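How to Oil a Wooden Worktop or Bench

Filed under: Home > Wood care > Finishes

A bare wooden top will take up tea, glue and grease within a week of normal use. Two or three thin coats of oil will prevent most of that, and a top that has gone dull can be brought back the same way. Allow one evening for sanding and two more for oiling. If you start on a Friday you can have it finished by Sunday night.

You will need

Hardening oil (I use Billance Clear)
Sandpaper in 120, 180 and 240 grit
A cork block
Lint-free cotton cloths
A bucket of water
Gloves

Sand along the grain with the 120 until the old finish has gone and the colour is even. Tops made from joined planks need more care, as the grain can change from one piece to the next. Keep your strokes running the length of the planks and don't stop on a join. Go over it again with the 180.

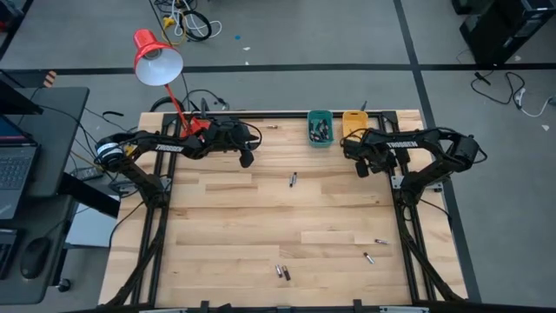 A butcher-block bench top in pale and tan planks.

Wipe the surface with a damp cloth and leave it for an hour. The water lifts the loose fibres and the top will feel rough again. Take these off with the 240, using very little pressure, then vacuum and wipe down.

Stir the oil, don't shake it. Pour a small pool in the middle and spread it with a folded cloth until the wood looks evenly wet. Leave it for 15 minutes, then wipe off everything that hasn't soaked in. Oil left standing on the surface goes sticky and has to be scraped off.

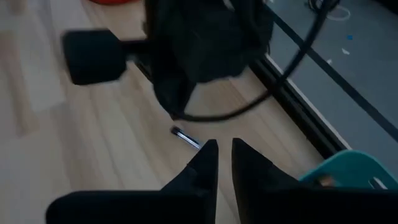 End grain drinks far more than the face, so go round the ends twice on the first coat. Leave the top overnight before the second coat, and rub it down lightly with the 240 in between. A third coat is worth doing near a sink.

Oily cloths can catch fire by themselves if they are left in a heap. Soak them in the bucket, lay them flat outdoors to dry, then put them in the bin.

Keep hot pans and standing water off the top for a week. After that, one thin coat every June is enough for mine.

Comments (3)

benchend44: Does this work over old varnish?

Reply from author: No, take the varnish right off first.

mossylane: Used Cantero oil on beech, same method. Third coat took two days to dry in a cold garage.

Related guides

Getting Water Rings Out of Wood
Filling Gaps Between Planks
Stakley Sanding Blocks Compared
Fitting a Gultell Bench Vice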